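Home > News > Kitchen notes

Toaster oven moves to the bench in Peltham

The Liem test kitchen at Clallstead has moved its small-appliance work to a new bench at the Peltham site. First on the bench is a cream countertop toaster oven, with a slotted metal tray and two red sausages as the load.

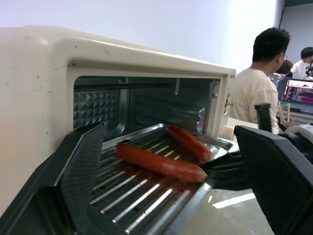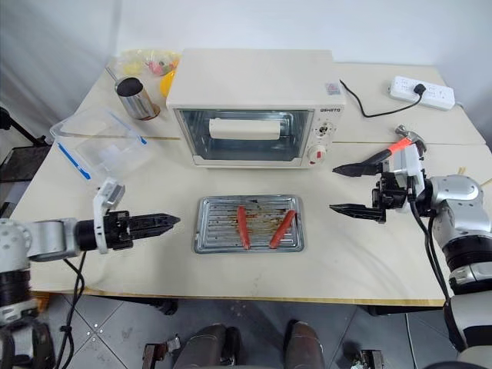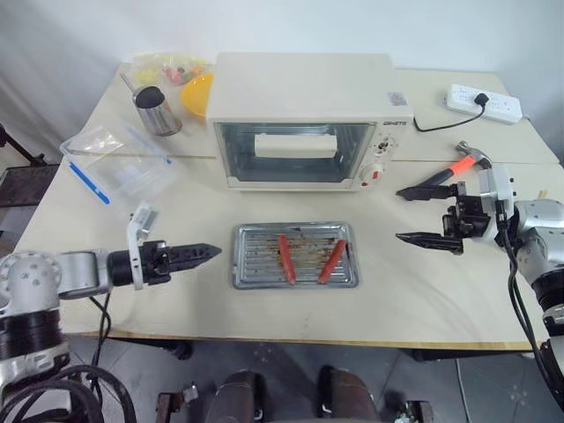
Two sausages on the stained metal tray, in all three.

What is being checked

The work covers tray fit, ease of cleaning and how evenly a small load browns. Sausages were chosen as a common household load that marks the tray quickly. The standard load is two, set apart so that the casings do not touch.

The tray has a raised rim and long parallel slots. Grease tends to collect on the metal between slots and bakes on if it is left, so brown staining of the kind on this tray is recorded before each run. Trays are not replaced during the series. Kyung-hwa Ok, who wrote the method, wants results from worn trays as well as clean ones.

"A new tray tells you very little about the second year of use," she said. "Most people wash the tray and leave the walls alone."

The walls are a separate item on the check sheet. One inner wall of this oven is embossed with small raised pyramids, and the back wall is flat sheet metal with horizontal ridges. Both will be wiped with the same cloth, a Riltex kitchen grade, and scored for residue on a scale of 0 to 5.

Bench arrangement

Power comes from a white strip at the rear right of the table. The cup and the plastic bags are kept to the left, away from the flex. Staff are asked to bring the tray fully out to the table before turning the load - reaching over a half-drawn tray is the usual cause of burnt wrists.

Timetable

The series runs to 20 sessions, starting in June, with the bench in use from 9 each morning. Tray and wall scores will be posted on the Peltham noticeboard as they are completed. Requests for other loads should go to Kyung-hwa Ok at the Clallstead office.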